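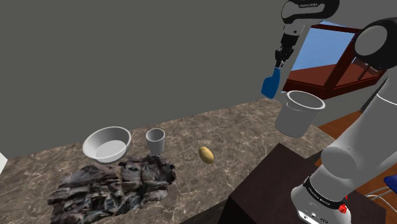 Figure 3. Bowl, cup and potato on a marble countertop (simulated).

4.2 Shared meals and attendance at weekend gatherings

Many small congregations build their festival weekends on a meal. To see whether the meal changes who comes, we compared two church networks, Prallis and Firkcombe, over one fall season. Both hold a Saturday afternoon teaching session followed by worship. Prallis serves supper between the two. Firkcombe goes straight on and leaves families to eat at home.

Attendance was taken from sign-in sheets kept at the door. Across both networks the sheets gave us 1,499 entries, counting a person once for each gathering attended. We left out 32 entries where the handwriting could not be read or the line held only a family name. Children under five were not asked to sign and are missing from the totals.

At Prallis, 62 percent of those who signed in for teaching also signed the worship sheet. We can't give a matching figure for Firkcombe, where the second sheet was not put out at two of the October gatherings. The coordinators there told us that older members tended to leave before worship, mostly to avoid driving after dark. Supper at Prallis pushed worship even later, yet older members there said they stayed.

Visitors are a separate matter. Guests from other fellowships usually came by shared van and left when the van left, so their stay tells us little about the meal. Bucur (2017) treats such guests as part of the host congregation for the day. We follow Wusten and count them apart – a choice that lowers the Prallis total but makes the two networks easier to compare. Section 4.3 takes up the interviews with the kitchen teams.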